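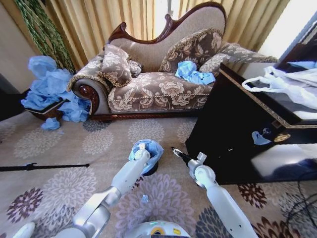 The carpet, beige with the big flower medallions.

Will the colours run if I hire a machine?

Tanner Vachon
Posted 14/08/2023

Hi all, quick one hopefully. Moved into a place in Hurham in April, ground floor, carpet came with it. Beige background and then purple and grey and brown in the pattern. Landlord says it was down when he bought the building and he doesn't know what it's made of. No label anywhere I can get at.

It smells. Not terrible, sort of like an old coat. Worse when it rains. I hoover twice a week and it makes no odds. Tried bicarb overnight, smelled fine for 6 days then back again.

So do I hire one of those wet machines from the supermarket? Can get one for the weekend for £18 plus the shampoo. My worry is the dark purple bleeding into the beige, my mum had a red rug do that years ago and it was ruined, pink all over. Landlord is alright but I don't want to be buying him a carpet.

Also can I do it in sections or does it leave lines. And how long before I can walk on it, I work from home and need the room back by Monday.

Would rather not pay a firm unless I have to. Got a quote from Aerts and it was more than I spend on food in a month.

Thanks
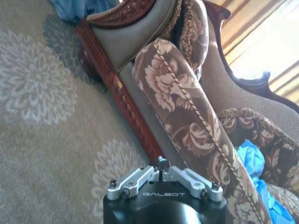

Dorothy Inskip

Do a dye test before you spend anything. Corner behind the door, or inside a cupboard if the carpet goes in there. White cloth, cold water, press it on the darkest purple and stand on it for a minute. Look at the cloth. Nothing on it, do it again with warm water and a drop of the shampoo you mean to use. Leave that one 15 minutes with a weight on. If you get colour on the cloth at either stage then stop, no wet machine, get someone in.

Do every colour, mind. Brown can be as bad as purple. I had a hall runner where the red was solid as a rock and a weedy little green came off all over the place.

Then find out if it's wool. Pull one tuft from an edge, just a few fibres, hold it in tweezers over the sink and put a match to it. Wool smells of burnt hair and goes to ash you can crush. Man made melts into a hard bead. If wool, cool water only and go easy on the shampoo, and use one that says it is safe for wool on the bottle. Most of the ones that come with hire machines aren't meant for it.

Sections is fine. Overlap each strip by a hand's width. Lines come from stopping halfway and letting an edge dry, so finish the wall to wall bit you're on before you have your tea.

Drying, the biggest mistake is too much water. One wet pass, then go over it again sucking up with no water, then again. You'll be bored. Windows open, heating on low. Start Saturday morning and you should be walking on it Sunday night in socks. Don't put furniture back with metal feet, they rust and it does not come out. Bit of foil under each leg if you really must.

Lorne McKinnon

just hire it mate, done three houses never had a colour run. modern carpets are all nylon anyway

Aaliyah Turcotte

Wouldn't go by that, his landlord doesn't know how old it is, could be anything.

Also nobody's asked about the damp?? Smell that gets worse when it rains on a ground floor isn't always the carpet. Lift a corner and have a look at the underlay. If it's dark or crumbly, or there are marks on the boards, you could shampoo it every week and still have the smell. We were in Jesembridge and had this for two winters, cleaned the thing over and over. Was a blocked air brick outside, somebody had piled soil up against it. Cleared it with a trowel and the room was better in 8 days.

If the underlay's gone, that's the landlords job and not yours. Write to him, don't just ring. Photos and a date.

If underneath is fine then do what Dorothy said. Maybe cut the bicarb, it clogs hoover filters and then the hoover smells as well.

Tanner Vachon

Cheers all. Did the cloth test, cold one clean on all the colours, warm one tonight. Haven't lifted a corner yet, gripper rod is nailed down solid along the window side so will try by the door. Didn't even know I had an air brick tbh, will look tomorow.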